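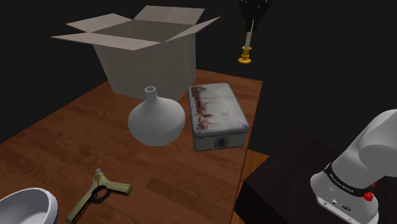
3.2 Partial withdrawal of trade preferences

Most work on trade pressure treats a preference scheme as something a government either keeps or cancels. The agreements we coded are seldom that simple. A scheme covers many tariff lines, and the granting state can suspend a few of them while leaving the rest in force. Tariff lines for household goods are a useful case, as a white ceramic vase and a metal tin with a lid fall under separate headings even when one exporter ships both in the same cardboard box. A suspension aimed at ceramics raises the duty on the first and leaves the second alone. Zúñiga and Kang call this "line-level pressure," and we keep their term.

We coded 472 suspensions by 26 granting states. Each entry records the lines affected, the stated reason, and whether the target government changed the policy named in the notice. Two coders, Maksymiv and Demchenko, worked separately and met to settle differences. Notices that gave no reason were kept in the data but left out of the tests in Section 4.

Partial suspensions were more common than full ones, and they lasted longer. Full withdrawal tends to draw a quick response from importers at home, who lose every supplier in the target country at once. A partial measure spreads the loss unevenly. Firms outside the affected lines have little cause to object, and some gain from the trouble of their competitors.
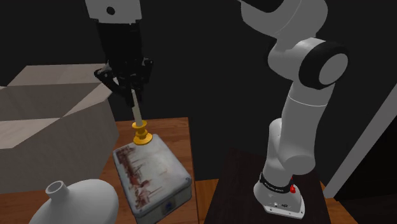

Figure 2. Robot arm holding an object with a yellow base over a metal tin (computer rendering).

Labor costs complicate the picture. Where packing and finishing have been automated, an exporter may move the last stage of production to a third country at low cost and ship under a different origin. Sydorenko reports this for two sectors, though his sample is small. We therefore add a control for the share of value added in the final stage. It weakens the effect of partial suspension on compliance but does not remove it.

The remaining problem is selection. States may suspend only those lines where they expect the target to give way.

4 shares 2 comments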